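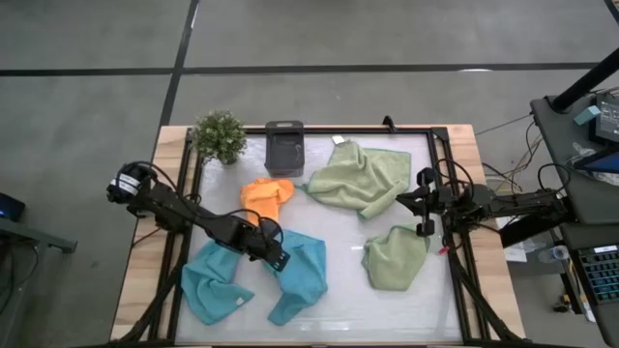
What is towel handling automation, and does it replace laundry workers?
Towel handling automation is the use of robot arms to pick up, spread, fold and stack towels after they have been washed. At the sites where it has been tried, it has mostly moved workers from folding to sorting, checking and machine tending, though some folding jobs have gone unfilled when people left.

Background

Washing, drying and ironing were mechanized in commercial laundries long before folding was. Flat sheets can be fed through rollers, but a towel comes out of the dryer in a heap, and its corners have to be found first. Small towels and cleaning cloths in mixed colors were usually left to hand folders, who stood at a table for most of a shift.

The Waltivcombe laundry

Waltivcombe is a contract laundry serving hotels, gyms and clinics. It began trials of two-arm folding in March with equipment supplied by Modise and control software from Itelach. Before the trials the laundry had 29 people in its finishing room. The agreement with staff covered hours and retraining but made no promise about the number of posts.

A two-arm station is built around a table, with one arm mounted on each side of a pale work surface. Each arm ends in a gripper. Towels of different colors may be left on the surface together, bunched or loosely spread, and the arms deal with them one at a time. A computer is kept within reach of the operator.

Changes to the work

The main change was in the job of the folder. An operator now loads towels, clears dropped or tangled pieces and removes stained ones, which the software often fails to spot. Stained and torn towels are set aside for a second person to judge. Hand folding continues for bath sheets, robes and anything with a fringe.

Zewditu Ambaye, a shift lead at Waltivcombe, told the trade newsletter Stusutari that wrist and shoulder complaints had dropped but that the new job was "more watching than doing," and that some folders asked to go back to the hand tables. The laundry now rotates operators every 2 hours. Pay for operators was raised one grade after a dispute over whether clearing a stopped arm counted as maintenance.

Output

Speed remains the weak point. An experienced folder is faster than a station on small towels, and the gap widens when the load is damp. In one trial shift a station finished 457 towels, well under the hand table beside it. Managers have kept the stations mainly for late shifts, which are hard to staff — the arms are slow, but they can be left on simple loads with one operator nearby.

Criticism

Nia Landeg, a labor researcher, has argued that output figures from such trials leave out the time spent loading and refolding. She has also noted that older folders were less likely to be offered operator training. Waltivcombe later opened the training to all finishing staff.

See also
Industrial laundry
Job rotation
Machine tending

Page last edited October 26, 2020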